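Does the Five-Second Rule Work?

You drop a cracker. Somebody yells "Five seconds!" and you eat it. Lots of people believe germs need time to climb aboard. Should you?

Ask how anyone would know. Germs are far too small to see, so a cracker that looks clean proves nothing. "I did it and never got sick" is weak proof too. Most germs don't make you sick, and one lucky cracker is only one cracker. 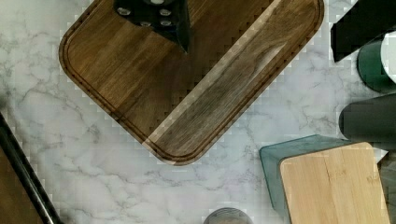
Page 2

Germs don't have legs or watches. They stick when food touches them, and that can happen right away. More time can let more germs move over, but there is no safe countdown. Wet food, like melon, usually picks up more than dry food.

What about kitchen counters? People say a shiny one must be clean. Must it? Shiny only tells you how light bounces off it. Raw chicken juice can leave germs behind on a counter or a cutting board – and you won't spot them. 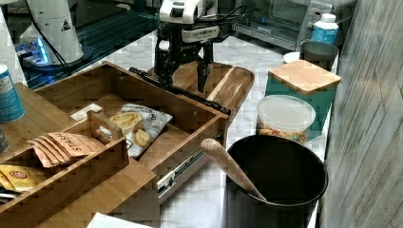 Is Wood Worse Than Plastic?

You may hear that wood is dirty and plastic is safe. Be careful with that one. Wood can soak up germs, and plastic gets knife cuts where germs hide. Either kind needs hot, soapy water, a rinse, and time to dry. If someone says their board never needs washing, ask how they checked. 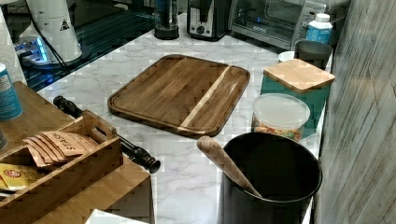 Wooden cutting board with a groove along the rim.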